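How to Clean a Pale Tabletop Without Buying Anything Special

By Hrefna Ásgeirsdóttir

I have read a lot of advice on cleaning tables, and most of it was written by people with a bottle to sell. The bottle usually says it will feed the wood. A dead plank doesn't eat. If your table has a clear coat on it, and most tables sold in the last few decades do, whatever you rub on top stays on top until the next cloth picks it up or your sleeve does.

This is the routine I use on light tops, the kind that show every coffee ring.

What you need

Two soft cloths (old T-shirts are fine)
A bowl of lukewarm water
A few drops of plain dish soap
A desk lamp you can move

That's the whole list. I paid for a tin of Talell wood cream once and still have most of it.

Step 1: Find out what the surface is

Skip the trick where you put a drop of oil on the table and wait to see if it soaks in. All it proves is that you now have an oil spot. Look at the edges instead. If the grain on the top carries on down the side in a believable way, you may have solid wood. If it stops dead at a thin line, you have some kind of sheet over a core. If the same knot turns up twice in the same pattern, it's a printed surface.

For washing, the answer matters less than the furniture shops let on. For sanding it matters a great deal, and I'd leave the sander in the closet until you know.

Step 2: Look at it from the side

Put the lamp low at one end and get your eyes down near the level of the top. Grease and old polish show as cloudy streaks that shift when you move your head. Scratches stay where they are. Do this before you wet anything, because half the "stains" people write to me about are leftover product. 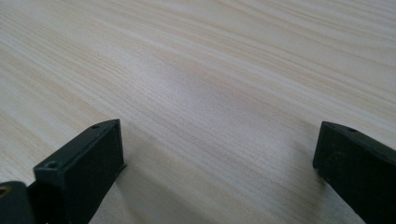 Evening is a better time for it than noon. A bright window hides more than it shows, and pale surfaces are the worst for this. I do mine at 9 p.m. with the overhead light off.

Step 3: Dust first

Dry cloth, whole surface, in the direction of the grain. Grit dragged around under a wet cloth will do more harm than a month of coffee cups. If there's a keyboard or a monitor on the table, move it. Wiping around things is how you get those dark outlines that everyone blames on the sun.

Step 4: Wash, and use less water than you think

Wring the cloth until it stops dripping, then wring it again. Work in patches you can reach without leaning. Wipe, go over the patch with the second cloth, move on.

Leave the seams and openings for last. Any place where the top has been cut is a place where water can get into the core. Around a cable hole I use a corner of barely damp cloth and dry it right away. If the ring around the hole lifts out easily, take it out and clean it in the sink. If it doesn't, leave it alone. Prying at it with a butter knife chips the edge, and I speak from experience. 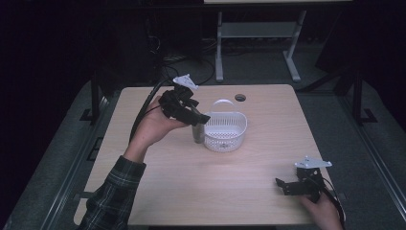

Light wood-grain top with a round cable hole near the far edge.

Step 5: Deal with the marks that are left

White rings are usually moisture caught in the finish. Some fade by themselves in a day or two. You will be told to use mayonnaise, toothpaste, cigarette ash or a hot iron. Mayonnaise is oil with eggs in it, so at best you get a shiny ring. Toothpaste is a mild abrasive, and on a matte top it leaves a polished patch that you'll notice more than the ring. I don't put irons on furniture.

Ink is a different matter. Try soap first, then a little rubbing alcohol on a cotton swab, tested somewhere out of sight, and quit at the first sign of dullness.

Scratches don't wash out. The Kelik touch-up pens do cover dark wood fairly well. On a pale top I have never found one that matched, and a wrong color draws the eye more than the scratch did.

Do you need to oil it?

Only if it was oiled to begin with. Ragnheiður Overgaard, who refinishes kitchen tables, thinks I'm too hard on polish and says a thin coat of wax makes later spills easier to wipe up. She may be right about wax on bare or oiled wood. On a sealed top I waxed one half in March and left the other half plain, and by summer I couldn't tell which was which.

How often?

Dust when you see dust. Wash when it feels sticky under your wrist. The monthly schedule printed on the back of the tin is there to get you to the bottom of the tin.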